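Unit 6 handout. Read before the seminar; bring the worked problem at the end with your own figures filled in.

# Retention schedules and the small archive

## 6.1 What a schedule does

A retention schedule is a table that assigns every class of record a period of keeping and an action at the end of that period. The period starts from a trigger. The action is one of destroy, review or transfer. Nothing else belongs in the table itself; definitions and legal references go in the notes.

The unit of the schedule is the record class (also called the series), never the single document. A class is a set of records created by the same activity and used in the same way. Invoices from suppliers form a class. "Papers from the back office" do not, as the phrase names a location.

Three terms are often mixed up in coursework:

- **Trigger** - the event that starts the clock, such as the end of a contract or the close of a fiscal year.
- **Retention period** - the length of time counted from the trigger.
- **Disposition** - the action taken when the period ends.

A period without a trigger can't be applied. "Keep seven years" is incomplete. "Keep seven years from close of account" is usable, provided that the closing date is recorded somewhere the archivist can find it.

## 6.2 Survey before schedule

The survey comes first. Each storage location is visited, each class found there is entered on one line of the survey form, and volume is given in linear feet for paper and in files for digital material. Offices are surveyed as they stand, before anyone tidies. Tidying destroys original order, and original order is evidence of how the records were used.

Record access as well as content. Note which cabinets lock, which office holds the key, and whether a duplicate exists. Classes with personal data must be under lock from the day of the survey, whatever period is later assigned.

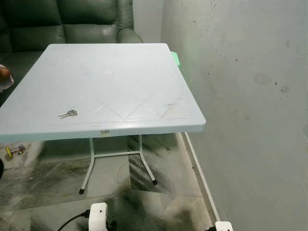
Glenys Rowbotham: I would separate access from custody on the form. An office can hold the records and have no authority to open them, and on a combined line that difference is lost. At Derese we ran two columns and the number of queries after the survey dropped.

The point is accepted and the form has been changed. Column D is now custody, column E is access authority. Use the revised form for the assignment. Entries in column E name a post, not a person, so that the form survives a change of staff.

## 6.3 The Cuvitz case

Cuvitz was a regional maker of bottling parts. When it merged with Drelico, the combined firm inherited 2,201 boxes with no schedule and two incompatible box numbering systems. Both systems started at 1.

The survey found 189 record classes. After classes that differed only in name were merged, 30 remained. The reduction is typical of firms that named their records by department. When a department is renamed, a new class appears on the shelf although the activity has not changed.

Method used:

1. List all class names exactly as written on the boxes.
2. Group the names by activity.
3. Open a sample of boxes in each group and compare contents with labels.
4. Assign one name per group and keep the old names as cross-references.
5. Draft the trigger and the period for each group.

Step 3 was cut short at the first attempt. Two groups labeled "Claims" were merged on the strength of the label alone. One held warranty claims from customers, the other held injury claims from employees. The periods differ, the triggers differ, and the second group is restricted. The merge had to be undone box by box.

Step 4 is the step most often skipped by students. Old names must remain searchable. A request that arrives ten years later will use the name the requester remembers.

## 6.4 Sorting space

Physical review needs a clear flat surface, one class at a time. Mixed classes on a single surface are the usual cause of misfiling during review. Working rules:

- One box open per surface.
- Out-cards stay in the box until the folder returns.
- Folders are turned face down once reviewed, which preserves their sequence.
- Metal fasteners are removed only from folders marked for transfer.

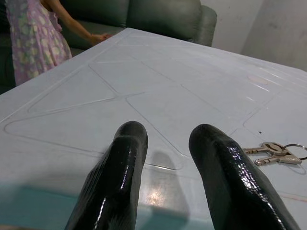
Folders marked for destruction are not returned to their box. They go to a holding shelf for 20 working days, during which the originating office may object in writing. An objection suspends disposition for that folder only. The rest of the class proceeds.

A legal hold is different. It overrides the schedule for every class it names, it has no fixed end, and it is lifted only by the office that issued it - a lapse of time has no effect.

## 6.5 Worked problem

Wurna, a housing cooperative, keeps tenancy files. Trigger: end of tenancy. Period: six years. Disposition: review.

a. A tenant moves from one unit to another within the cooperative. Has the trigger occurred? State the assumption you rely on.

b. The file contains a repair dispute still open at the end of year six. Give the correct action and the entry you would make in the disposition log.

c. Rewrite the schedule line so that the question in (a) does not arise.

Answers to (a) and (b) in one paragraph each. For (c), submit the schedule line only.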